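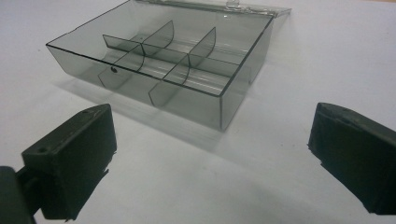 Handheld grippers get a new service routine at Fosent
2019-12-09

If you've dropped by our workshop on Krūmiņa lately you'll have noticed the smell of fresh glue, and a few of you have asked what we're up to. So, a bit of news from the bench! We've changed the way we look after the Visis handheld grippers, and I'm rather pleased with how it's going so far.

For anyone who only meets these tools when they come back charged and ready, a quick reminder of how they used to be looked after. We ran them until something felt wrong, then somebody wandered over to my bench and put one down with a note saying "slips a bit" or "pulls left" or, on one occasion, just "hmm". I'd strip it, swap whatever looked tired and send it back out. Fine when we had a couple of them. Less fine now that they're out on the tables most of the day, with people wanting to pick up anything from sponge blocks to thin plastic boxes.

The trouble is nearly always the finger pads. They take all the rubbing, the top edges go first, and once an edge starts to lift the grip on smooth plastic gets very hit and miss. I'd been leaving it far too late (guilty), and by then the mounting screw had usually worked itself loose as well, so one small job had turned into two.

From now on every gripper comes in after 200 hours of use, whether anyone has complained about it or not. The pads come off as a pair, always as a pair, even if one of them looks lovely. I learnt that in March, when I put a new left pad opposite a worn right one and spent a whole afternoon wondering why everything twisted as it closed. The bracket gets a wipe and a look along its length for cracks, then on go the new pads with fresh screws and a dab of thread lock. We leave them overnight before anyone squeezes anything.

After that comes the setting up, and I've grown quite fond of this bit. I open the fingers all the way, check that the two inner faces sit square to each other, then close them gently on a gauge block and look for daylight. Any gap at the top and the bracket gets shimmed. Then I zero the opening reading with the fingers shut, open up again and see that it comes back to the same number. If it wanders, the cable is the first suspect, particularly where it bends near the handle. I've replaced three of those this autumn and I expect I'll be doing more.

Last of all is a trial on the table. We use a plain white top so that I can see the shadows under the fingers, and we work through a few awkward things: a foam cube, a bottle cap, one of those shallow see-through compartment boxes with the lid open. The box is the one I trust most. Thin walls, slippery, and it slides off at the slightest excuse if the pads aren't level. I try it from both long sides and once from the end, and if it stays put each time the gripper gets its sticker and goes back on the rack.

The whole service takes 17 minutes of hands-on time if the screws behave, plus the overnight wait. Much better than the half days I was losing before! The old pads go in a tub under the bench, and I'm keeping them for now because I'd like to see whether they all wear in the same place. My hunch is the upper rim, on the side nearest the thumb, but I'd want a fuller tub before I swore to it.

We've also had a delivery of spare pads from Triren, around 500 of them, so there's no need to nurse a worn set along to save stock. They're a touch rougher out of the bag than the last lot. A light rub on fine paper takes off the loose bits, and please leave the rest of the texture alone, it's there to help. The matching screws are in the blue drawer. The long ones in the drawer next to it will go in too, right up until they foul the bracket, so do check which you've picked up.

If you use one of the grippers, all I need from you is the hours. There's a sheet clipped to the end of the rack, one line for each tool, and a pencil on a string. Fill it in when you hang yours up and I'll fetch it when it's due. If something feels off before then, bring it over straight away and tell me what you were trying to pick up at the time. Even "hmm" is a start, but the name of the thing you dropped would be a lot more useful.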